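06/08/2026

Stain removal, cotton jersey, continued from the Garnus sheet.

Second round on the tea and machine-oil swatches. All cut from the same bolt of white jersey, washed once with no softener before staining. Stains sat overnight this time. Last time they went in after an hour and everything came out, so we learned very little.

Pre-treatments:

- Mirden paste, rubbed in with a soft brush, left to stand
- Pidwood bar soap, damp cloth
- plain dish soap
- nothing (control)

Warm wash, normal spin, line dried indoors. Dryer is still making the noise and I don't want heat setting anything before we've looked at it.

Tea: paste and bar soap both fine. Dish soap left a faint ring on two swatches, visible by the window and hard to find under the tubes. Control is brown, as expected.

Oil: dish soap was best by a good margin. The paste lifted the middle and left the edge. Bar soap did close to nothing. I repeated the bar soap with hotter water and got the same result.

Swatch 4 from the oil set is missing. It may be inside the drum seal. Check before the next load.

Still to settle is how the paste behaves near a print. The Gachanja order is all printed shirts and the label on the tub only talks about plain fabric. Plan is to dab it on an inside hem first, then on the face of the fabric close to the ink, then rinse and compare. White short-sleeved tee with a black and gray print near the center: 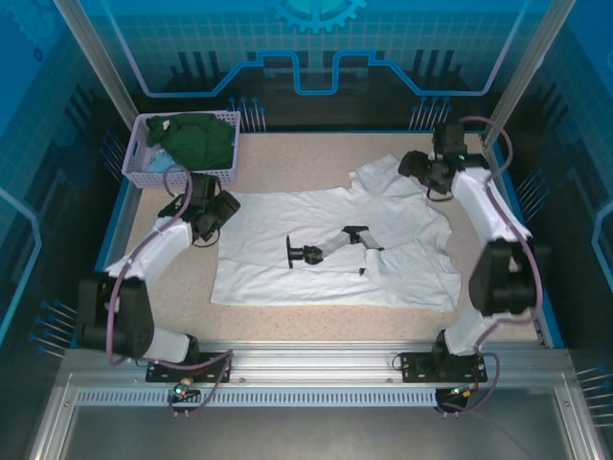
Elibariki Kaijage thinks the hem test won't tell us much, as there is no ink on a hem, and would go straight to the back of the print with the shirt inside out. He also wants the paste timed, with 5 minutes as the limit. Fair on both. I'll keep the hem dab for color change in the cotton and add the inside-out one.

To do:

- order more jersey, we have enough for some 3 rounds
- new brush, the old one is shedding
- rerun dish soap on tea, longer soak
- ask Garnus if they still want the October samples kept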